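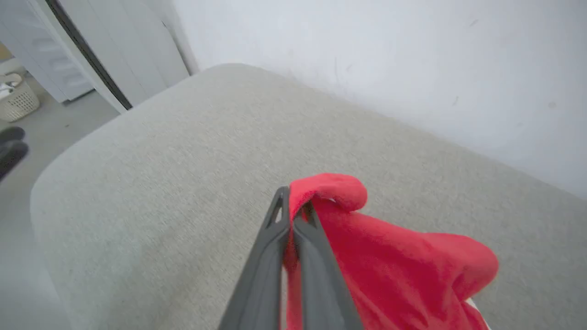 Moletard Folding Set, README

Maintained by Ute Kuhlmann for Omus, the laundry and kit service in Zakuvstead. Last changed 9th October.

What this is

Recordings of a two-armed robot picking up, straightening and folding clothes, plus the shift notes written by the people who used to do all of it and now do the rest of it. Most data cards leave the second part out. We found it the more useful half.

Layout

episodes/ holds the recordings, one folder each, with head and wrist views
notes/ holds the shift notes, spelling untouched
labels/ holds garment type, start state, and who stepped in

Only 50 episodes have been checked by hand. The others are in unchecked/, and the name should be taken seriously.

What changed at work

There were 8 folders on the day shift in May and there are 8 now. The job titles have moved more than the people. Three of them are "cell leads", a promotion that came with a lanyard. They sort, spot stains, turn sleeves the right way out and take over when a shirt wins. The wrists are better, by all accounts. The chat is worse, as it's hard to gossip across a safety line.

Management expected the robot to set the pace. In practice the pace is set by whoever is feeding it, and they have worked this out.
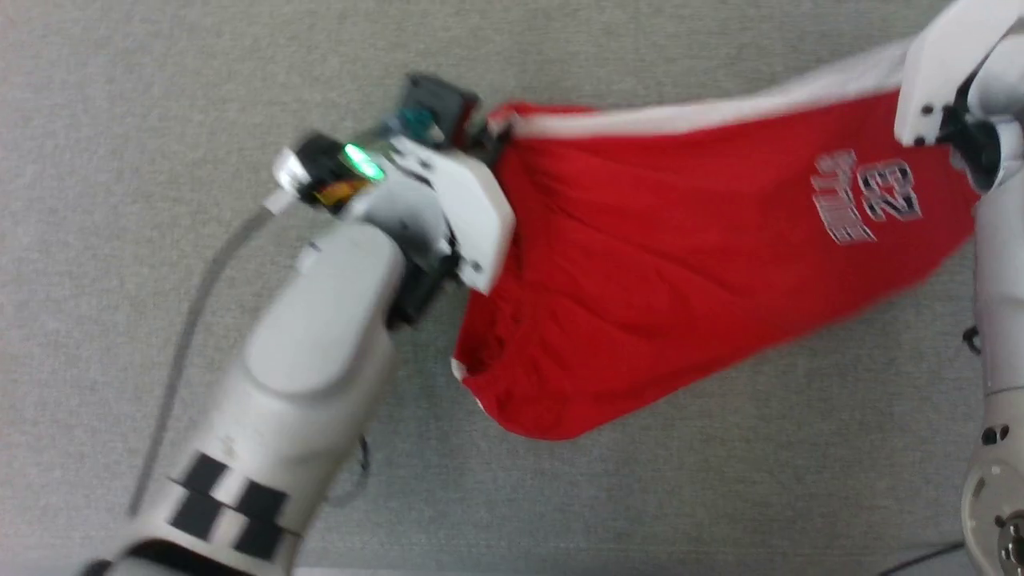

Who decides when a person takes over from the robot?
The cell lead on shift does, and needn't give a reason. The takeover is logged against the garment and never against the person, a rule the folders asked for and got in writing.

Known problems

Football shirts are over-represented — Omus washes for a lot of clubs.
Fleecy things are labelled "towel" whenever the labeller was in a hurry.
Sial, our labelling tool, drops the last note of a shift if you close it too fast. Version 3 was meant to fix this.
Nine episodes have no takeover label. Treat them as unknown.

Please don't use

The shift notes to rate or rank staff. Ute will ask what you wanted them for, and she writes long emails.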